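Clernside Family Court Sets New Filing Rules for Parenting Plans

Monday, March 18, 2019

The Clernside family court will require a completed parenting plan with every divorce petition that involves minor children, under a rule change signed last week by presiding judge Yulan Bai. Under the old rule, parents had 60 days after filing to submit a plan. The change applies to petitions filed on or after August 1. Cases already open keep the old deadline.

The plan must state where each child will live during the school year, how holidays are divided, and how the parents will handle medical and school decisions. Parents who agree may file one joint plan. Parents who do not agree must each file a separate plan, and the clerk will refer the case to mediation within 15 days. A petition that arrives without a plan will be marked incomplete and will not be given a hearing date.

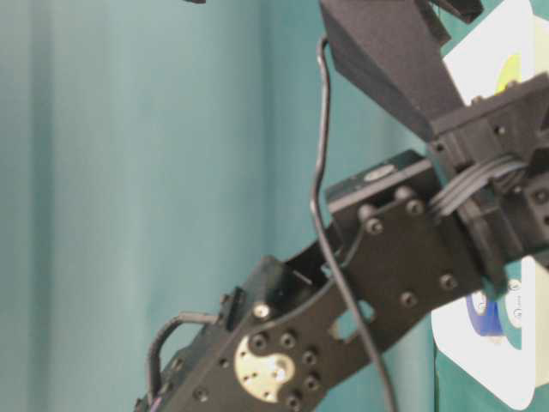

A black robot arm in front of a teal curtain.

According to the order, 152 divorce petitions with minor children were filed in Clernside last year. In 64 of them, the parenting plan was late or missing at the first hearing, and the hearing had to be rescheduled.

"Most of those delays were paperwork delays," said Xinyi Tang, a family law attorney in Clernside. "The parents had often settled the schedule between themselves. It had not been written down in a form the court could sign."

Tang said the rule may be harder on parents who file without a lawyer. The draft form runs to nine pages and includes a worksheet for overnight stays, which is also used to calculate child support. A parent who enters the wrong number of nights can change the support amount.

The order allows two exceptions. A parent who has a protective order in place, or who has applied for one, may file the petition alone and submit a plan later. The same applies when the other parent cannot be located after a documented search. In both cases, the filing parent must attach a signed statement.

Filing fees are not affected. The final version of the form will be available at the clerk's window and on the court's website before the rule takes effect.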